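Drullthorpe Guest House Residents' and Friends' Group
Minutes of the January meeting

Held in the dining room, 7 pm

Present: Rochelle Crenshaw (chair), Nour Sabbagh, Raghda Awwad, Lina Bitar (minutes)
Apologies: Hiba Nseir

1. Minutes of the last meeting
Agreed, with one correction. Under item 4 the cost of the replacement kettle should have gone under kitchen and not under garden. Lina to amend the file copy.

2. Matters arising
The side gate still drops on its hinge. Nour has asked Kestard for a price and will ring again if there is no word by Saturday.
The notice about quiet hours has been retyped in larger print and is up in the hall.
Raghda returned the spare keys to the hook board. The tag for the boiler cupboard is missing and a new one is to be written.

3. Money
Rochelle went through the sheet. The balance in the small works fund is £79 after paying for the stair carpet clips. The January standing orders have all come in. Raghda asked whether the tea money should be kept in the same tin as the laundry money. Agreed to keep them apart from now on and to label both tins.

4. Heating
The radiators on the top landing come on late in the morning. Nour has moved the timer forward by 30 minutes and will see how that goes over the next few weeks. Hiba had sent a note asking that the back bathroom window be kept shut overnight. Agreed.
The Kirell heater in the dining room is to stay where it is until the draught by the door has been dealt with.

5. Garden and bins
The brown bin is not being collected at present. Leaves to be bagged and left behind the shed. Lina asked for the bird feeder to be moved away from the washing line. Raghda will do this.

6. Bedrooms
Raghda reported on the spring redecorating. The walls in the back room are plain white and sound enough to leave until last. Before any painting there is a mark to be rubbed off and one small place to be made good higher up. Nour has filler left over from the hall and will bring it.
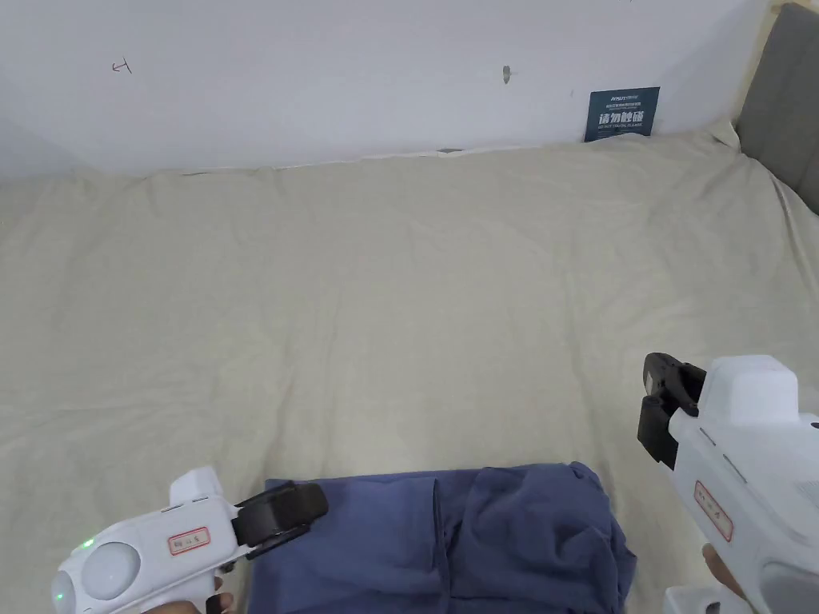 Back room: wall behind the bed, with the pencil mark on the left.

It was agreed to paint the front room first and to order the paint from Awad in one go. Rochelle prefers to stay with white throughout. Lina would have liked a pale green for the front but did not press it.
Bedding: Lina to check the airing cupboard and list what needs replacing. Double sheets are the most often short.

7. Any other business
Rochelle has had a letter about parking on the verge. She will reply and put a copy in the folder.
The piano is out of tune again. Held over.
Raghda asked for the meeting to start on time, as the last bus goes at 16 minutes past nine. Agreed.

Actions
Lina: correct last minutes, airing cupboard list
Nour: ring Kestard, bring filler, keep an eye on timer
Raghda: bird feeder, key tag, paint order
Rochelle: reply to parking letter, label tins

Next meeting: same time and place, day to be fixed by Rochelle once Hiba is back.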